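Robot Manipulation Studio – Session 10 handout
Instructor: Azlan Oei. Lab assistant: Doaa Zaki.

Read before you come in. It replaces the slides, which I've stopped making for this part of the course.

1. What we are claiming, and what we aren't

Your project proposals are in, and most of them contain the sentence "the robot will learn to tidy a kitchen." Please take it out. Your policy will learn, if things go well, to produce motions similar to the ones your team recorded by hand. Whether that adds up to tidying is a separate question that you have to test.

I am not saying this to be gloomy. Last December the Karano team showed us a very nice video, and then Doaa asked them to turn the mat by a quarter. They had no result for that. They hadn't tried it, and their report said "robust" four times.

2. Hand-held recording

Everyone is recording with the hand-held grippers this term. The argument in favor is well known: a person can gather demonstrations quickly, in a real room, without a robot in the way. I accept that. I am less sure about the next step in the argument, where the data is said to be "the same as robot data." Your wrist does things that our arm can't do. You also look around with your own eyes while you work, and the policy never gets that view.

Team Raju has 170 demonstrations so far and team Skester has 939. Skester seems to think this settles something. I would like to know how many of the 939 start from nearly the same position before I'm impressed. 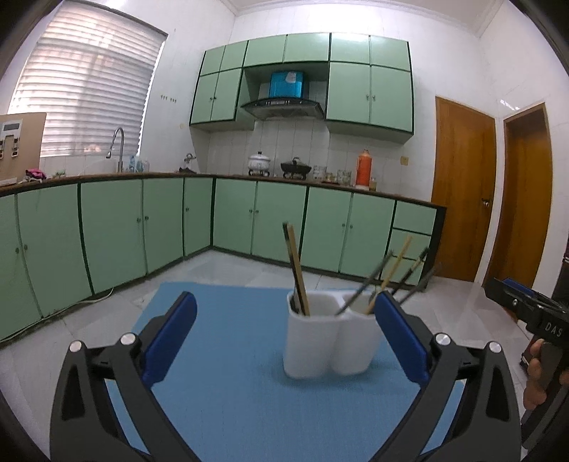
3. Choosing an object set

Most teams pick objects that are easy to grab and then report on grasping. A better test has some trouble built into it. Thin things are good trouble. Take a white two-cup utensil holder with six slim sticks or handles in it: they lean at different angles, the ones over the right cup fan out, and from the gripper's own view their tips land on top of the drawers and the door in the background. A dark stick against dark trim is a hard thing to find, and a pale green cabinet won't help you much with the bamboo-colored one either. If your method relies on a clean outline of the object, say so, and tell me what happens when it doesn't get one.

Also think about what counts as success before you record. Is it one chosen stick lifted, or any stick? What if a second one comes along with it? What if the holder tips over but the stick is in the jaws? Karnance counted that last case as a success in their draft. I wouldn't.

4. Backgrounds

A kitchen full of cookware looks more convincing in a report than a bare lab bench. It may be more convincing. It may also mean that your policy has memorized one kitchen. You can't tell which from a training curve. Hold back at least one room, or if you really can't get a second room, change the mat and move the furniture you are allowed to move. Write down what you changed.

5. What to bring

– Your success rule, in two sentences at most.
– 2 recordings you consider bad, with a note on why you kept them or threw them out.
– The list of starting positions. If you don't have a list, bring the recordings and we'll make one, which will take most of the session.
– One claim from your proposal that you no longer believe.

Doaa will check the first item at the door. Teams without a written rule can still use the grippers, but they go last.

Reports are due 7/16/25 by noon. Put failed trials in the main table. I read the appendices too, so moving them there won't help.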